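Handout 5: Sorting and storing loose parts
Course tutor: Ayantu Woldegiorgis

Parts kept in open bins end up lying at all angles unless someone sets them straight. For this session, read pages 176 to 188 of the course reader and bring your notes on tally sheets.

Terms
Face – the side a part rests on.
Row – two or more parts laid end to end.
Stray – a part that touches no other and belongs to no row.

Sort by colour first, then by length. Write down the colour before you lift the part. 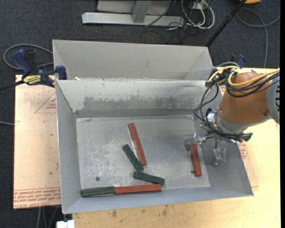

Stores and Handling Group, Derese Building

Three red blocks and three dark green ones, on the floor of a grey metal bin. One green and one red form a row along the near wall. Sketch the layout and mark any strays. Hand sketches to Irfan Chaudhry by 2 pm.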